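Notebook, November, pm. Pulum tracker, relocalization

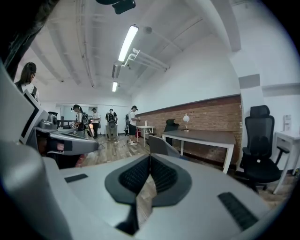 Changed the keyframe gate in Pulum from 10 frames to 9 and reran the Lornoson log. Lost-track events went from 244 to 99. Most of what remains is fast yaw with people moving through the view; the Brollix mask drops them late.

Ceiling features hold up well. Floor planks still alias.

To do: mask the gripper body before feature extraction, then rerun. Timestamp offset about 10 ms, not yet corrected.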